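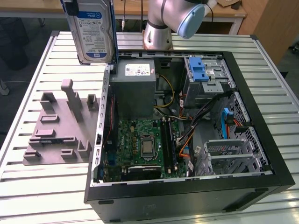
Desktop tower laid on its side with the side panel removed; a 3.5-inch hard drive hangs over the table at upper left.

Desktop teardown

Desktop teardown is the practice of taking apart a tower computer so that its components can be reused, sold, recycled or put in a drawer. It is the reverse of computer assembly in most respects, except that assembly comes with instructions and all the screws. The work is done by repair shops, recyclers, schools and private owners who only meant to clean the fan.

Position of the case

The tower is normally laid flat with the open side facing up. Gravity then holds loose parts in place, and dropped screws fall onto the motherboard, where they can at least be heard. Some benches have slatted tops, which are easy to brush clean and unusually good at swallowing small hardware. The rubber feet of the case, built to stand on a floor, end up pointing sideways and serve no purpose until the tower is upright again.

Before the panel comes off, the machine is shut down and unplugged. Static is dealt with by wearing a wrist strap or by touching bare metal on the case. Supporters of the two methods rarely agree, and the argument has outlived several generations of processor.

Order of removal

There is no universal order, though most written procedures begin with the parts that get in the way of the others. A commonly copied sheet, drawn up by Jacobus Nkosi for the Fleston repair bench, puts storage first, followed by the graphics card, memory, cooler, processor, power supply and motherboard. A later version by Refilwe Modise moves the power supply up to second place, on the grounds that its cables are everywhere. Both versions remain in use at Fleston, sometimes on the same computer.

Storage drives

The 3.5-inch hard disk drive is a metal-cased box with a large label and two connectors, one for data and one for power. Labels usually give the maker, the capacity and a good deal of small print. A drive marked 1 TB will be reported by some operating systems as 931 GB, a difference of units that has been explained to customers for decades with no visible effect.

Drives are held by side screws, bottom screws or plastic rails, depending on the case. They should be handled by the edges and not dropped. They are also the only part of the computer likely to contain somebody's tax returns, so many workshops set them aside for wiping before anything else is done.

Graphics card and memory

A graphics card is secured at the rear bracket by one or two screws, and in its slot by a small latch placed where fingers cannot reach it. Memory modules are released by pressing the clips at the ends of the slot. Some boards have a clip at one end only, a fact usually found out by pressing the other end quite hard.

Processor and cooler

The cooler comes off before the processor. Old thermal paste can bond the two firmly, and on sockets that grip the chip by its pins the processor may leave with the cooler. Warming the system up beforehand softens the paste. With the cooler gone, the square metal heat spreader is exposed and can be wiped with isopropyl alcohol. On sockets with a retention frame, the lever is lifted and the chip taken straight up.

Power supply

The power supply is a closed metal box, typically held by four screws at the back of the case. It is removed whole and left whole, as its capacitors can hold a charge after unplugging. Certification marks on its label say nothing about whether it works.

Leftover screws

Screws used in desktop computers come in two main threads, which look alike until forced. Raquel Torres, writing in the Mokgethi workshop notes, reported a jar holding 823 of them, of which 127 could be matched to a known part. The rest are described in the notes as "spare" – a term with no technical meaning.

See also
Cable management
Electronic waste
Thermal paste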